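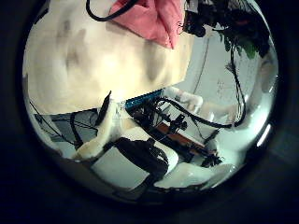

Wrist view of the hand, with cabling and a pink cloth over a cream surface.

Last updated: November 19, 2019

Zane Ozoliņš keeps the working rules for the manipulation bench at Dovthorpe, and the first edition was a single side of paper. The current one runs to 6 pages. Most of the additions concern cables.

"A standard will tell you that conductors must be protected from damage," Ozoliņš says. "It won't tell you how much slack to leave at a wrist that turns through most of a circle. You have to write that down locally, and you have to write it for the hand you've got."

The Dovthorpe rule is to move every joint to both ends of its travel, by hand and with the drives off, before any cable is tied. A cable that goes tight at either end is rerouted. Ties are placed on fixed parts only. Any cable with fraying or broken strands is to be reported the same shift and tagged, whether or not it is still carrying a signal.

Exposed drives take up the next section. Open belts and gears are permitted on a development hand, on condition that fingers stay out while the motor supply is on.

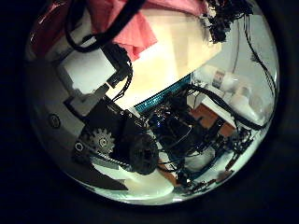

"People accept that for a big arm," Ozoliņš says. "With a small belt they think they'll be quick enough. The torque is low, but a gear tooth and a fingernail is still an accident report." The rule makes no exception for short adjustments. The supply goes off at the switch, and a software stop does not count as off.

Belt tension is checked after every 100 hours of running and entered in the log. Entry 232 is the one Ozoliņš shows to new staff: a belt had been tightened twice in one week by two people, neither of whom had read the other's note. The log now has a column for the previous value, which must be copied across before the new one is written.

On test objects the document is shorter. Cloths and light, empty containers may be used without a separate assessment. Glass may not, and neither may anything holding liquid.
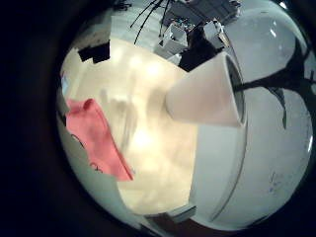
Ozoliņš is less settled on contact. The present text allows the hand to touch any object on the approved list at reduced speed, with one person at the stop button and no other duties for that person. The sister site at Pastby wanted a force limit instead.

"I'd like a force limit too," Ozoliņš says. "But you need a sensor you trust, calibrated, with a record. Speed we can check with what we have. I'm not going to put a number in a rule if we can't measure it."

A revised draft is due to go to Pastby before the end of November. It will be filed under the same reference, 905, with the changed clauses marked in the margin.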